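August 27, 2024

Shop notebook, rigging bench

Back on the Olvera slings today. Seven of them came in on the morning truck, all two-leg chain, all with the same complaint on the ticket: "hooks sticking." Well, yes, they would be. Whoever stored them left them in a pile outside and the latches have rust right down in the pin. I got four freed up with penetrating oil and a lot of patience (and one very bad word when the spring shot across the bench and under the lathe – it's still there if anybody finds it). The other three need new latch kits. I'm not going to file on them, tempting as it is.

Tags are readable on six. The seventh is worn so smooth I could only get the first digit of the serial by rubbing pencil over paper. No tag, no test. I've set it on the quarantine hook with a red tie and written to Olvera to see if they have the original cert. If they don't, it gets a new tag after full measurement and a proof load, or it goes in the scrap bin. Their pick.

Chain wear

Did the link measurements with the old calipers first and then again with the new ones, because I didn't like what I saw on sling number two. Both agree. It's worn where the links bear on each other, worst up near the master link, and it's past the reject line in the book. The rest are fine, with some light nicks on number five that I blended out and remeasured. Nicks running lengthwise, so I'm comfortable with it.

Something to remember for next time: clean BEFORE measuring. I did number one dirty and got a lovely healthy reading that was mostly paint and grease. Wasted the better part of an hour redoing it, and I've been doing this long enough to know better.

Chain hoist from Salgate

This is the one I've been looking forward to! Manual hoist, slipping under load according to their foreman, though he couldn't say how far or how often. Opened up the brake side after lunch. Friction discs glazed on one face, and the pawl spring is so tired I could flex it with a fingertip. Somebody has oiled the brake at some point, which would explain an awful lot. Please, please don't oil the brake. I'll put it on the return slip in big letters.

Ordered discs and a spring from Trandard. The kit is listed in their book as number 945 and I've double checked it against the casting, as last time I ordered from memory and we ended up with a set for the next size up, which is still in the drawer. If anyone has a use for it, please take it.

Load chain itself looks good. I ran it through my fingers the whole way, both directions, and only found one spot that felt rough, which wiped off.

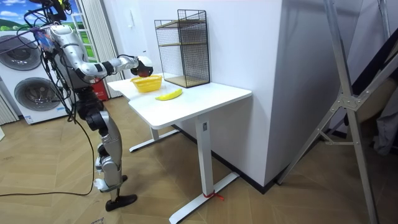 Test bed

Ran the bed empty to warm it up and it was noisy again on the return stroke. Same groan as last week, only longer. I bled it and the groan went down to a grumble. Fluid was low but not dreadful, topped it up. I'd like to change the filter before we do anything heavy on it, and I've written that on the board so I can't pretend I forgot.

Then did the Ploverer shackles. They sent a box of 58 and want every one looked at before their job starts in September. Got through 50 and ran out of daylight and good humor. Most are clean. A few have pins that don't match the bow – different maker's mark on each half – and I've bagged those separately. They may well fit and turn nicely but I won't sign for a mixed pair, and I'd rather have that argument with Ploverer now than later. One bow is opened out enough that you can see it by eye if you lay it next to a good one.

The paint marker is nearly dry, by the way. I was shaking it like a maraca by the end. I've added a couple to the supply list, and thread gauge as well, since ours has gone walkabout again.

For tomorrow

Finish the last of the Ploverer box, then write it all up in one go while I still remember which bag is which.

Latch kits for Olvera: check the back shelf first, I think there are some behind the wire rope clips.

Filter on the test bed.

Salgate hoist stays open on the tray with the cloth over it. Screws are in the lid in the order they came out, so don't tidy it!

Call about the compressor, it's cutting in too often. Could just be the hose by the door, I could hear a hiss when I was locking up.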